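Wood grain

Wood grain is the arrangement and direction of the fibers in a piece of wood. In everyday speech the word also covers the pattern seen on a cut surface, which woodworkers usually call figure. Grain affects how wood looks, how it splits and how much weight it can carry.

Origin

In temperate climates a tree adds a layer of new wood under its bark each growing season. Wood formed early in the season tends to have larger, thinner-walled cells. Wood formed later is denser and often darker. On the end of a log the layers show as rings, and on a board cut along the log they show as lines or arches.

Cuts

Plain-sawn boards are cut with the growth rings nearly parallel to the wide face. They commonly show arches. Quarter-sawn boards are cut with the rings close to upright – the lines are then straighter, and the board cups less as it dries. Quarter-sawing takes more time and wastes more of the log.

The Skarby sawmill, which opened in April with a staff of 20, cut only quarter-sawn stock in its early years. Its first order was for 190 boards, sold to the furniture maker Bastos. The mill's records, later edited by Heloísa Evangelista, list 3645 logs by species and method of cutting.

Working with grain

Planing with the grain leaves a smooth surface. Planing against it can lift the fibers and cause tearout. Where the grain changes direction within one board, a sharp blade and a light cut help. Wood splits most easily along the fibers, and for this reason tool handles are made with the grain running lengthwise.

Wood also swells and shrinks with humidity, mostly across the grain. Solid tabletops are often attached with slotted screws or wooden buttons so that they can move.
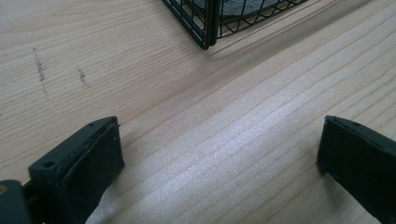 Does sanding change the direction of the grain?

Sanding leaves the direction of the fibers as it was. It removes material from the surface, and scratches made across the grain can show up clearly once a stain is applied.

Imitation grain

Painted grain, or graining, copies the look of one wood on top of another. The painter lays a dark glaze over a lighter base and drags a comb or brush through it. Folasade Akinola's handbook Wirar covers combs, brushes and glazes for oak and maple patterns.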